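From: Robot Club (Thursday-night bench list moderator)
To: jendora-list
Subject: Re: [jendora] Shirt folding: do we go ahead or switch tasks?
Date: October 31, 2020

Hi all,

Sorry for the slow reply, I've had this sitting in drafts for days and kept adding to it. I'll go through the questions in order, because they're good ones and I suspect half the list has the same worries.

> Just catching up on the minutes and I see the team is still keen on the
> shirt task for Jendora. Are we sure? Last year we did block stacking and
> it was fine. Cloth seems like a huge jump for a student club. I had a go
> at it in July and the shirt looked different every single time I put it
> down, so I couldn't work out what we'd even be teaching the thing.

Yep, we're sure, or at least I am! I know block stacking was fine, but fine got us a polite clap and a spot near the bottom of the table at Poltcombe. The shirt looking different every time is the whole reason I want to do it. If our examples all start from the same neat layout, the program only learns the neat layout, and then the judges throw the shirt down any old way (they will, it's in the rules) and we're stuffed.

So for the practice sessions we've gone for variety on purpose. Sometimes the shirt starts bunched up, sometimes flat, sometimes hanging partway over the near edge of the bed. Please don't tidy it before you start recording. I've caught myself doing it too, it's a hard habit to break when you grew up with my mother.
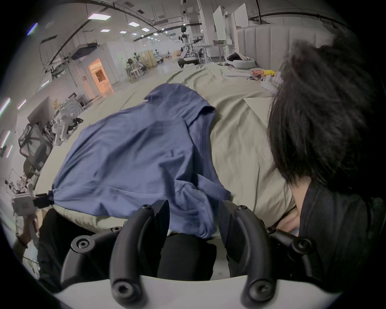
The other thing I'd ask is that people slow down. When I went back over my own early runs I was whipping the gripper around like I was late for a bus. Move at the speed you'd like the robot to move. Close the fingers, pause, lift, pause, then go. It feels silly for the first few tries and after that you stop noticing.

> Also, are we using the hand-held grippers or the headsets? The wiki says
> one thing and the sign-up sheet says the other.

Both, and the wiki is out of date, my fault. The hand-held grippers are for the bulk of the folding examples, since you can pick one up and be useful in ten minutes. The headset and controllers are for the people driving the robot directly, and that takes a lot more practice. If you've never done either, start with the grippers.

We have 384 gripper runs saved so far. The target I put in the Kemeys application was 581, so we're well past halfway, but I'd like to get there before exams swallow everybody. Of the ones we've got, 73 need to be redone: mostly the label was left blank, or the person started recording with the fingers already shut. Check both before you begin and you'll save me an evening of grief.

A few of you asked what a decent starting position looks like. Shirt spread out, collar pointing away from you, gripper just over the near edge and the fingers where the camera can see them:

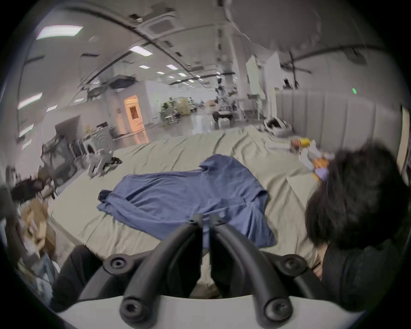 Photo: Jendora team, Poltcombe Student Robotics Club. Fine to reuse in your own club's newsletter, just credit us.

From there you go for the hem first, then the sleeves. I know some of you like sleeves first and I'm not going to fight about it at the bench, but pick one and stick with it for the whole session. Mixing the two in one batch made a real mess of the first model we trained. It would grab a sleeve, apparently think better of it, and go wandering back to the hem. Pretty funny to watch once. Less so the tenth time.

> Third thing, I'd love to have a go at driving but I get a bit queasy in
> the headset. Is there any point in me signing up?

Absolutely there is! You're far from the only one. Take the short slots, have a sit down in between, and stop the second you feel off. If it's no good for you there's plenty to do on the floor: someone has to watch the cables, someone has to reset the objects on the desk, and someone has to have a hand near the stop button whenever the robot is being driven. That last job is not optional, by the way. No spotter, no driving, even if you're "just testing something quickly". 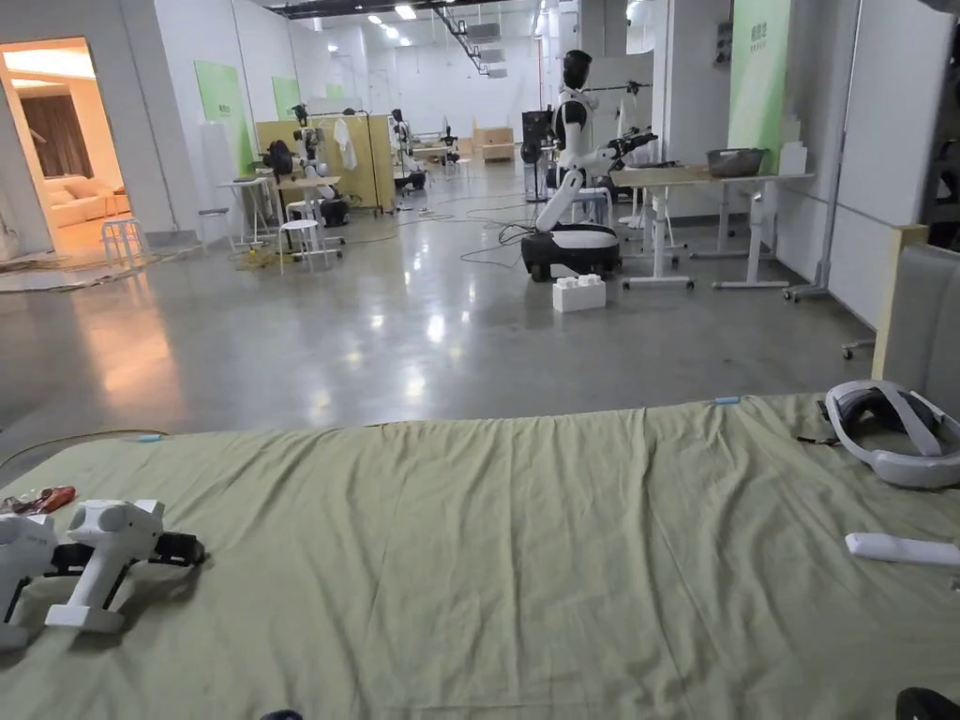
Driving slots will be capped at 4 people per session. I tried letting more in and all that happened was a queue, and then the people at the end of it got rushed and cranky. Put your name on the sheet under D for driving or G for gripper, and if you can do either, write both and I'll fit you in where there's a gap.

The driving task for now is the bowl one. It's boring, I know. It's also the one where you learn how far the arm reaches before you're trying to do anything clever with it, and it's the warm-up round at Jendora anyway.

> Last one, who's looking after the Jameck software this term? Mine keeps
> dropping the left controller.

Me again, for my sins. Update to the newest Jameck build first, then pair the left controller before the right. If it still drops out, try fresh batteries, then write down what you were doing at the time and send it to me off list. "It's broken again" in the group chat doesn't give me a lot to go on.

Right, the pack-up list. I've rewritten it a bit after the last few sessions.

1. Stop recording and check your last run has saved before you put anything down.

2. Controllers off, spent batteries in the recycling tub, spares back in their case. Headset goes away with its strap loosened for the next person. 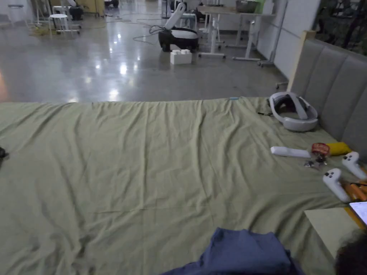
3. Shirts get shaken out and hung up. Any that need a wash go home with whoever drew the short straw.

4. Robot parked, powered down and on charge. Coil the cables, big loops please.

5. Fill in the log sheet, including the bad runs. I'd much rather know about them.

If anything in there doesn't make sense, reply to the list and not just to me, so the new people see the answer as well. And if anyone has over an hour free before the next session and feels like fixing the wiki page, I will bring you a slice of whatever cake is going.

Cheers,
your list moderator

--
jendora-list: practice, planning and general chat for the Poltcombe student team
To leave the list, send a blank message with "unsubscribe" in the subject line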